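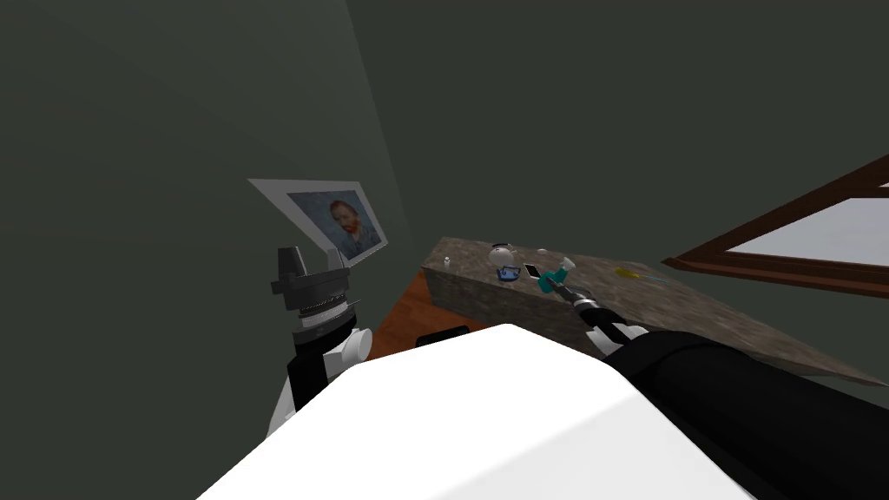 Valve springs are the part of the engine that our customers ask about least in winter and most in summer, and I would like to change this order a little. A spring does not wait for the season to get old. It loses pressure from heat and from the number of cycles, and the loss is usually so slow that the driver gets used to it. February is a good month to take them off the heads and measure them, and you can do the largest part of the work at home, on any solid surface with good light. Please choose the surface with some thought. On a speckled gray-brown stone top like this one, anything teal is easy to find again, but a valve lock in dull steel is almost invisible, so I put down a white towel first and keep each pair of locks in its own cup. The springs go in a row on the towel in cylinder order, intake and exhaust separate, and they stay in this order until the work is finished.

I write this because of three engines that came to Verora before Christmas. All three owners said that the ignition was weak at high rpm. One had already bought a new coil and new plug wires, and one had changed the rev limiter. In all three engines the ignition was in good order, and the springs were tired. When a spring cannot follow the cam anymore, the valve bounces on the seat when it closes, cylinder pressure is lost, and the engine makes a rough sound that is very similar to a misfire. From the driver's seat I could not tell the difference myself.

Mostafa Zerouali, whose car many of you know from the bracket races at Walczak, was one of the three. His car weighs 2390 pounds with him in it and it does not need an extreme engine to be quick. Over last summer it slowed a little at the far end of the track, while the short times stayed the same. He looked at his time slips at home and saw that the first half of the run was as good as in April. Only the top end was going away. This is the typical picture for springs, and if you keep your slips in a shoe box (I hope you do) you can look for the same thing tonight. Do not compare a cool morning in spring with a hot afternoon in August, of course. Compare runs with similar air.

What to measure

Begin with the installed height. This is the distance from the spring seat on the head to the bottom of the retainer, with the valve closed. Use a height micrometer if you have one. If you do not have one, you can borrow ours for a weekend against a deposit. Write down the number for each valve separately, also when you believe that they are all the same. After a valve job they are often not the same, because the seat has been cut and the valve sits deeper in the head. The stem comes up on the other side, the installed height becomes larger, and the spring has less pressure on the seat than you paid for. Shims correct this.

Then take the seat pressure. Put the spring in the tester, press it to the installed height that you wrote down for this valve, and read the gauge. After that press it to the open height, meaning the installed height minus the valve lift, and read again. Work the spring a few times before you take the reading, as the first stroke is often too high. In the shop we use a Pruno bench tester, an old one, and we check it against a known spring every morning when we use it. A small tester that goes in a vise is also acceptable if you are always using the same one. Two different testers will give you two different answers, and you will then argue with your friend about nothing.

Please remember to measure dual springs as a complete set, with the inner and the outer together and also the damper, if there is one. I had a customer who measured only the outer springs and telephoned me rather upset.

How much loss is too much

Every manufacturer has an own opinion on this, and you should follow the card that came with your springs. If you lost the card, my own rule is simple. I want to see the seat pressure within ten percent of what the same spring had when it was new and run in. If one spring is below this, I replace all of them. The others have lived the same life, and to change a single spring is saving money in the wrong place. A new spring always loses a little in its first heat cycles, so the reading after the first race day is the one that you should use for comparison, and not the reading from the box.

Look also at the difference between the springs. When fifteen of them are close together and one is clearly lower, there is a reason for it. It can be a crack that is still small, a wrong shim, or a rocker arm that was set badly. Clean the spring, hold it under a strong lamp and turn it slowly. Rust marks, a shiny line on the side of the coil, or any small scratch across the wire are enough for me to throw it away. Never mark a spring with an electric engraver or a punch. I have seen this more than one time, and it was exactly at the mark that the wire broke. A paint pen is fine.

Coil bind

This point makes more trouble after a cam change than after normal wear. The spring must have some free space left between the coils at full lift. Press it in the tester until it is solid, note this height, and compare it with your open height. Sixty thousandths of an inch between the two is a comfortable number for most of the engines that we see. Less is possible with some spring designs, too little will break parts, and too much is also not ideal, as the coils are then free to surge. If you went from a mild cam to a bigger one and kept the old springs "for now", please do this check before you start the engine again.

While the retainers are off, look at the distance between the bottom of the retainer and the top of the valve seal. It should not be forgotten, because the seal is cheap and the oil smoke in the staging lanes is embarrassing.

About warming up

Cold springs do not like high rpm. I see many cars which are started in the trailer, driven to the lanes after one minute, and then revved in the water box as if it was the end of the race. Give the engine time until the oil is warm, at a fast idle, and change the speed from time to time. It costs you some fuel. After the run, avoid to let the engine hang on the limiter at the other end when you go through the lights on a 1000 foot track, where some of us still have the habit of staying in the throttle too long.

In the long break between seasons, some racers loosen the rocker arms to take the load off the springs that are held open. I do this on my own engine. I cannot prove to you with numbers that it helps, and Lensa Ejigu, who does our cylinder heads, thinks it makes no difference with modern wire. We have had this discussion for several winters – she has measured more springs than me, so please weigh our opinions accordingly. What we both agree on is the oil. Turn the engine over by hand with fresh oil on the springs before storage, so that there is no moisture on the wire until spring.

Keep a log

A page in a notebook is sufficient. Write the date, the number of runs on the springs, the seat pressure and the open pressure for each valve, and which tester was used. When you have three or four entries you will see a curve, and you will know for your own combination when the springs should go. For Mostafa it is now one set per season. For a heavier street car with a small hydraulic cam it can be many years. I do not like to give a general number of runs, as the lift, the rpm and the quality of the wire are all different, and people remember the number and forget the rest of the sentence.

Spring check evening

On Wed 5 February we keep the shop open in the evening for spring checks. Bring your springs clean and dry, in cylinder order, in an egg carton or something similar, together with your installed heights and your valve lift. Without the heights we can only test at the catalog value, and this tells you less. The evening is free for everyone who receives this newsletter. We have space for 6 sets, and if more people want to come we will make a second evening later in the month. Complete heads we cannot accept on this day, but Lensa will take them in during normal hours.

Perkley dual springs for the common small block and big block heads are in stock, also the matching retainers and shims. The beehive springs are on order, and delivery is at present 4 weeks, so whoever wants them on the engine for the first race in April should please call us soon. If you are not sure which spring fits to your cam, have the cam card next to the telephone. When the card is lost, the part number on the end of the cam is normally enough for us to find the lift and the duration.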